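Kazimiera Jakubowski has been cutting hair in Tevport for most of her life and she does not want to talk about retiring. She wants to talk about the rent.

"It went up 134 dollars in April," she says, sweeping. "For what? Same pipes. Same door that sticks."

Her shop is on Lahlou Street, 2 chairs, one sink. Used to be three chairs. No website. You call or you walk in. 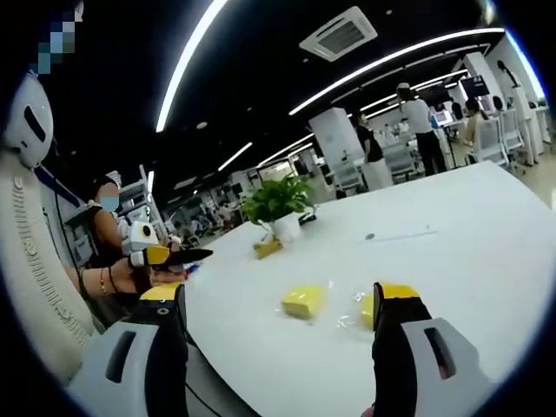
She learned from an aunt. Not a school, the license came after. First haircut she ever gave was to a cousin, and he cried. "He was right to cry," she says. "I would of cried."

What's changed? The talking, mostly. People used to tell her things. Divorces, layoffs when Vokach closed the bottling line. Now they look at their phones and she has to move the chin up with two fingers, over and over.

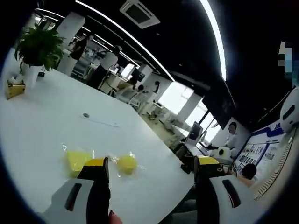

She won't do beards. Tried it, hated it. Color she still likes, especialy on older customers who have never had it done. "They sit up different," she says. "I charge them less. Don't print that."

She said later I could print it.
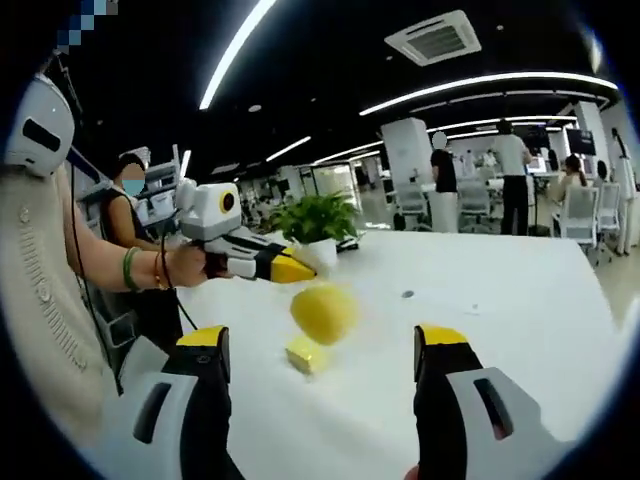
Rachid Hamdy
Neighborhood reporter

The lease is up in 5 months. Her landlord has offered a smaller place behind the Zitik bakery, no window on the street. She went to look at it once and left.

"I need a window," she says. "I like to see who's coming." Then the phone rings and it's someone wanting a perm.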